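Umthorpe Craft Hall to Open Still Life and Paper Room in October

UMTHORPE – The Umthorpe Craft Hall will open a new still life and paper room in October, adding 800 square feet of shared table space for drawing, collage and pattern cutting. The room is on the ground floor of the Mutska Building and can be reached from the Hendricks Street entrance.

Day members will be able to use the room from 9 a.m. until 8 p.m. Evening classes will start in the second week, with beginner drawing first and paper cutting to follow. Each class runs two hours and costs $2 for current members, to cover paper.

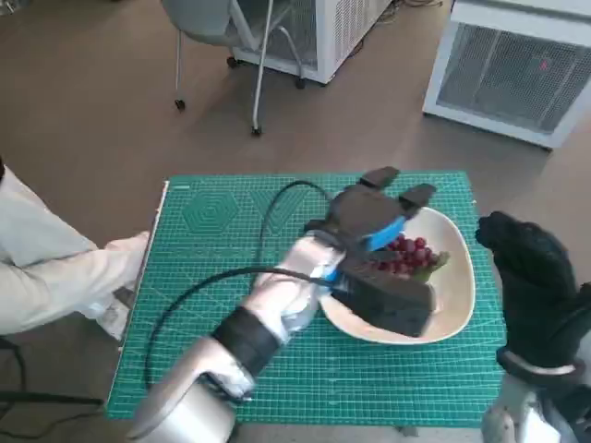

Table setups for the drawing classes will stay small and simple. The hall asked its regular students what they wanted to practice, and most named fruit, dishes and cloth. A bunch of red grapes in a cream-colored bowl with rounded corners gives a beginner plenty to work on, from the shine on the inside of the bowl to the tight cluster of berries and the bit of green at the stem. The green cutting mat underneath has a fine grid, which students can use to check angles and spacing before they draw.

Students in the paper classes will work on the same kind of mat. Blades, metal rulers and glue are supplied by Brason, a local art supply shop, and may be borrowed at the front desk. Members may also bring their own tools. 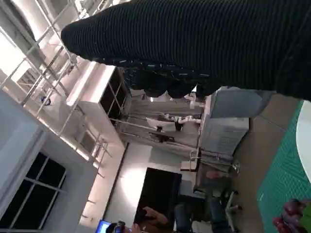

Evening hours were the most common request in the hall's spring survey, which drew 165 replies. Many people said they could not get to a table before the end of the workday. With the panes dark at night, the white walls help keep the place bright, and the perspective class will take the building itself as its subject – the white railing, with its crossing diagonal and upright bars, is the first drawing assignment.

The hall now serves more than 1,000 members from Umthorpe and nearby towns. Class sign-up opens in September at the front desk. Members may reserve one seat per class, and open seats will be offered to the public on the day of the class.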